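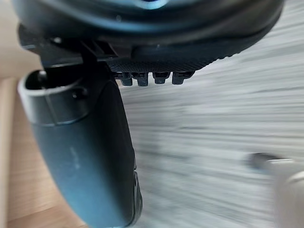
The table came first

When Mitsuko Nishimura moved her framing business out of the garage and into a shopfront in December, she spent most of her fit-out money on one thing to work at. The table is grey with a wood-grain finish, and she chose the colour over white after years of squinting.

"White throws the light back at you," she says. "On grey I can see the edge of a mat board, and I can see dust."

It was made by Sison, a two-person joinery, for $400 plus delivery. The top is 217 centimetres long, enough to lay out a large print with the glass beside it. Hideaki Fujimoto, who built it, wanted to go deeper. Nishimura held out for a depth she could reach across without leaning on the work.

She wipes it down between jobs with a damp cotton cloth and goes over it again with a dry one. Cutting is done on a mat. Glue stays on a side bench, along with the kettle.

Eight months in, the front edge had a few small nicks. Fujimoto offered to fill them and she told him to leave it until the busy season was over. He is now making her a second, shorter one for the back room, in the same grey.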